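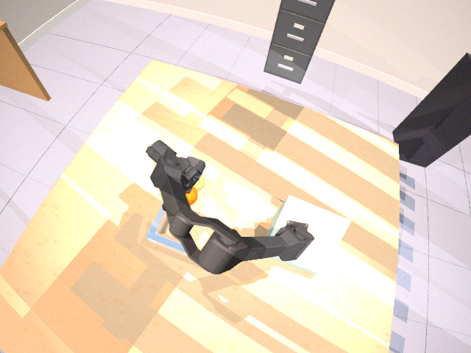 Druria on the simulated table, reaching over the orange ball and the yellow one.

Speaker notes -- Building an arm at Usside, and the simulator that came with it
Rostyslav Kravets
Open day talk, Sunday, August 1, 2021

Before starting: check that the clicker works from the back of the bench. Leave the first slide up while people find seats.

Opening

Say who I am and that I've been a member at Usside for a few years, mostly on the electronics side. The arm is called Druria. Leilani Achterberg and I built it in the shared workshop, in the evenings. She did most of the mechanical design. I did wiring, firmware and the control code. The simulator was supposed to take a weekend and ended up being half the project, so half the talk is about it.

Say early that the two pictures are renders. People have mixed this up before and asked where in the building the table is.

The mechanical part

Keep this short, Leilani has her own session after lunch and the printed parts will be on her bench.

The base is a thick cylinder with the first joint on top. We wanted the weight low. The first version had the base too light, and a fast move at full stretch lifted one side of it off the bench. The second version has a steel plate bolted in underneath.

The links are faceted because flat faces print cleaner on our machine and are easier to clamp when you need to drill something afterward. Leilani will say there were other reasons. Let her.

Everything is black because that was the filament the workshop had the most of.

Cables: run them on the outside first. We routed ours inside the links from the start, and every time a connector came loose we had to take the whole forearm apart. The current arm still has them inside. If I build another one they go outside until it has worked for a month.

Bill of materials comes to 124 lines in the spreadsheet. A lot of that is screws in different lengths. Maj-Britt Björklund went through it in the spring and found that many of the lengths could be merged. We haven't reordered yet. The sheet is on the workshop drive in the Derkach folder, which is named after the old controller board we no longer use.

Why a simulator

The real arm has to share a bench. If somebody is gluing a guitar together on it, I can't run the arm that evening. A simulated table is always free.

The other reason is breakage. In the first weeks of testing I drove the gripper into the bench top often enough to strip a gear in the wrist. Each time meant a new print and a new calibration. In Nosis the gripper goes into the table and I reset the run.

Nosis is our own code, on top of a physics library. The name has no meaning that anyone remembers. It loads the link dimensions from Leilani's CAD export, so when she changes a part I rerun the export and the simulated arm changes too. This was Lesia Koval's idea and it's the best decision in the code. Before that I was typing lengths in by hand, and one of them was wrong by the thickness of a bearing.

What's in the room

Go back to the first slide if it has moved on.

Table, tiled floor, a filing cabinet against the wall. The room isn't needed for the physics. It's there for the camera code, which has to find a ball with other things in view. With a plain gray background the color detection looked perfect, and then it fell apart as soon as we put furniture in.

The orange ball is the target. The yellow one is a distractor, and the table lighting is set too bright on purpose. Point at the yellow ball and how it goes pale against the wood. The detector has lost it plenty of times. The workshop has a big south window and in the afternoon our real bench is just as bad.

The square with the blue edge is behind the arm from this side. The pale panel on the other side is almost lost in the glare too. In the task file these are zone A and zone B. The task picks one of them and the arm has to put the ball there.

Wood grain: the texture is low resolution, so it comes out blocky. Hryhorii Zakharchenko asked whether that hurts the vision code. I tested a smoother texture and saw no difference that I'd trust, so I left it. It renders faster.

The grasp

Next slide.
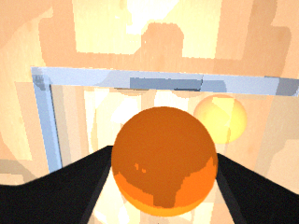
Close view from the gripper end: a finger on each side of the orange ball, the yellow ball and the blue frame behind.

The gripper has 2 fingers and they move together from one servo. A third finger would hold a ball better. It would also need another linkage, and we had no room left in the wrist.

Walk through the approach sequence slowly, people usually have questions:

-- Find the ball from the fixed camera and get a rough position.
-- Move the gripper above that position with the fingers open.
-- Switch to the close camera and correct sideways.
-- Go down, close, and watch the servo current.
-- If the current rises before the fingers are fully shut, count it as a grip and lift.

The current check is the part I'd recommend to anybody. It costs nothing if your servo driver reports current, and it replaced a pressure sensor that I never got to read reliably.

Mention the shading on the ball. The top is much darker than the lower edge in this view, and the early detector split it into separate objects. It then aimed for the middle of the brighter band, so the gripper came down off center and pushed the ball away. The fix was to widen the hue range and ignore brightness almost completely. Lesia's patch, a very short one.

Then the yellow ball. From the close camera it can sit partly behind the orange one. The detector now fits a circle to whatever edge it can see, and throws the result out if too little of the edge is visible. That made it slower and I kept it anyway.

Numbers

The batch we ran in Nosis was 3,574 attempts, over several nights on the workshop computer. Don't quote a success rate from memory. The log is open on the laptop, show it if someone asks, and say that the later runs used a different hue range from the early ones, so a single percentage would mix them up.

Most failures fall into the same couple of groups: ball rolled during the sideways correction, or circle fit rejected and never recovered. The first kind also happens on the real arm. The second kind is mostly a simulator problem with the bright patches.

What didn't carry over

Friction. The simulated fingers grip better than printed ones. We added 2 strips of bicycle inner tube to the real fingers, and that closed most of the gap.

Backlash. The real shoulder has play in it and Nosis knows nothing about this. I have a branch that adds it, not merged.

Timing. The real camera is late compared with the simulated one. I now delay the simulated camera on purpose, and I should have done it in the first week.

If there's time

Show the export script running. It takes under a minute on the laptop. Change the forearm length in the CAD file, export, reload, and let people see the arm come up longer. Change it back afterward, I forgot last time and Leilani printed from it.

Questions that usually come up

Can I have the files? Yes, ask me for access to the drive.

Could it play chess? The reach would do it. The fingers are too wide for pieces standing next to each other.

How heavy a thing can it lift? A ball, a small screwdriver. Not a full mug.

Finish by pointing people to the bench by the door. The arm will be powered on with the speed limit set, and Hryhorii has the stop button.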